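Support > Grounds and Paths > Bicycle parking > Ticket thread

Subject: Bicycles on the raised strip by the long walkway, and hedge side of the same path
Opened by: Vilmos Szabó, Gernis building, ground floor office
Status: open, waiting for answer from Grikden
2 comments

Hello,

I write again about the walkway between our building and the lawn. My first message was closed with the note "location not clear", so I add two pictures and I try to explain better.

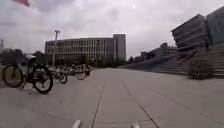
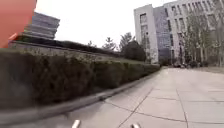

The paved walkway: bicycle side (first picture) and hedge side (second picture).

What is the problem

The bicycles are parked on the raised strip at the left edge of the paving, near the lamp post. I have no complaint about the people who park there. They have to put the bicycle somewhere. But the covered stand behind Gernis has places for 26 bicycles, and since it was locked in May the people go to the walkway. On the days when many people come to the office, the row grows and some bicycles come down from the strip to the slabs. Then the delivery carts from Sturorberg must go around them, and twice a cart has hit a pedal.

What I expect

One of these: the covered stand is opened again, or we receive proper racks on the strip. I do not want that the bicycles are only removed.

What I tried already

1. I asked at the reception for the key of the covered stand. They said the lock belongs to the Xaba system and the old key does not work.
2. I tried with my Xaba card. The reader gives a red light and two short sounds. My card opens all the other doors which I need.
3. Two colleagues tried with their cards, same red light.
4. I restarted the reader with the small button under the cover, as it is written in the Xaba guide. The light goes green for a moment and then it is red again.
5. I put a paper on the stand door with the number of this ticket. It was gone on Saturday, maybe the wind.

Comment 1 – Grikden service desk

Thank you for the pictures, we know now which path you mean. We have seven readers on the site which did not receive the last card list. The one at the covered stand is probably one of them. Can you please tell us the number on the sticker on the side of the reader? Also, is it possible to place the racks on the other side of the path, at the hedge? The strip is not in our drawing as a parking area.

Comment 2 – Vilmos Szabó

Thank you for the quick answer. I went to look at the sticker, but it is very pale and I can read only the last two signs, which are 7 and C. If you have a list, perhaps it is enough. If not, I can go again with a lamp.

About the hedge side, I would prefer not. I explain why:

– There is a concrete curb along the foot of the hedge. With racks in front of it, the gardeners must reach over the bicycles when they cut. The hedge is kept very straight and I think they would not be happy.
– The low wall is behind the hedge, so it can't be used to fix anything from the path.
– The racks would stand directly on the big slabs, where people walk. On the other side there is already the raised strip, and it is out of the way when the row is short.

I also asked if the anchors can go through the slabs near the joints. The man from Sturorberg told me to keep away from the joints, but he did not know the distance. Please check this with the person who has the drawing, before somebody comes with a drill.

For the moment I suggest this order. First you send the card list again to the reader at the covered stand. I can stand there with my card and call you, any day before 10 in the morning is good. If the door opens, the racks are less urgent and you can move this part to a separate ticket. If it stays red, please send a technician, and tell me the day before so I can inform the colleagues.

Please do not close the ticket after the reader is repaired. The question of the racks still needs an answer, also a negative one is fine.

Best regards,
Vilmos Szabó

0 shares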